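Keeping the Caputo cell in step with its model
An interview with Ovidiu Pop on setup, finger pads and simulated cubes
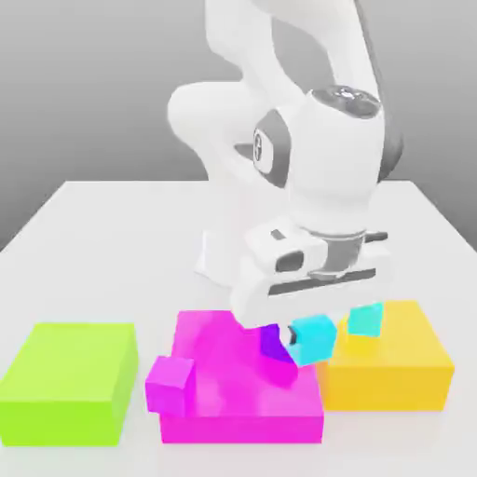

The model comes first

Ovidiu Pop looks after the sorting cell at Nesholm that everyone on site calls Caputo. It has one white arm, a parallel gripper and a table, and it exists twice, as hardware and as a simulation. Pop maintains both and makes most changes in the simulation first.

"The blocks are in strong colors so I can read a contact at a glance," he said. "Purple, cyan, magenta, yellow, green. Small cubes on top of large boxes. If a finger goes down between two cubes, I want to see which one it is close to."

The magenta cube on the magenta box is a deliberate nuisance. "Same hue, nearly. The color segmentation has to fall back on edges. When it fails there, I look at the lighting settings before I look at anything else."

Gripper offsets

Most of the setup time goes into the tool frame. Pop measures from the flange face to the tip of the finger pads and enters the value in Teseo, the cell's configuration tool. The simulation reads the same file.

"People change the pads and leave the old length in place. Then the arm goes down too far and pushes the box. In the model you get a penetration warning. On the real table you get a protective stop, or a bent finger."

After a pad change he runs 20 slow approaches in simulation, with the wrist at a different angle each time, then repeats them on the hardware at reduced speed. A cube that sits rotated on its box is the harder case. The pads have to be square to the faces before they close, or the cube turns in the grip.

Wear and cleaning

Pads are inspected every 200 hours of operation. The slide channel on the front of the gripper is wiped with a dry, lint-free cloth at the same interval. Pop does not use compressed air on it.

"Air puts the dust further in. We had a finger that stopped short on closing, and it took me a morning to find the grit."

His colleague Gerardo Guerra handles the flange. The bolts are marked with paint pen after tightening, and Guerra checks the marks when the pads come off. In February one had moved. The grip error logged by Nura, the monitoring software, had been rising for roughly 71 cycles before that.

"Nura showed it as drift in one direction," Guerra said. "Pads wear on both sides. One direction means something upstream of the fingers."

What the simulation misses

Pop does not tune friction in the model beyond a single value for all blocks. He tried per-surface values and dropped them.

"The boxes look glossy in the render. That is shading. It tells you nothing about how a pad holds. For grip force I go to the table, do 100 picks, and write down the force where the cube starts to slip."

The next job is a new cable clamp on the forearm. The part is already in the model, and Guerra is waiting on the bracket.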